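Packing for my mother-in-law's summer

22 Aug 2022

I have been married into the Virág family long enough to know that nobody visits Ildikó for a weekend.
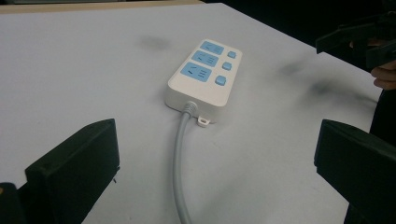

You go for a weekend. You come home when the plums are done. This year the plums were done on the fourteenth day, and my inbox had 1000 messages in it, most of them from people asking whether I had seen their earlier message.

The house is in a village I will call Tarkport, as everyone there does, though the road sign says something longer. It has thick walls, one good chair, and wiring put in by Gyula Deák, a neighbor who learned the trade by watching his brother do it. The kitchen has one outlet. It is behind the refrigerator. When Bianka and I first stayed there I asked where I could charge my phone, and Ildikó looked at me as if I had asked where she kept the horses.

So I have a packing list now, and I have been improving it since May. It used to be shirts and a book. These days the shirts are optional (they get jam on them, and then you are given one of Gyula's) and the list goes more like this: extension cord, earplugs for the rooster, antacids, a second book because the first will be lent to somebody's cousin, and a gift that is not chocolate. Ildikó has a cupboard for gift chocolate. Some of it predates the marriage.

The plums themselves are a serious matter. You pit them, you boil them in the yard in a pot I could bathe in, and you stir for most of a day. There is a rota for stirring. I was given the slot from four in the morning, which Bianka says is an honor. Her uncle Miklós had the slot after lunch, under the walnut tree, with beer. Miklós has a bad back.

We filled 40 jars. We were allowed to take 24, after a negotiation I didn't follow, and six of those went straight to Barnabás Medve down the street for driving us to the station in a car that also contained a goat.

I'm back at my desk now, eating toast and looking at train times for next year. I've put down the weekend of the first plums. I told work two weeks.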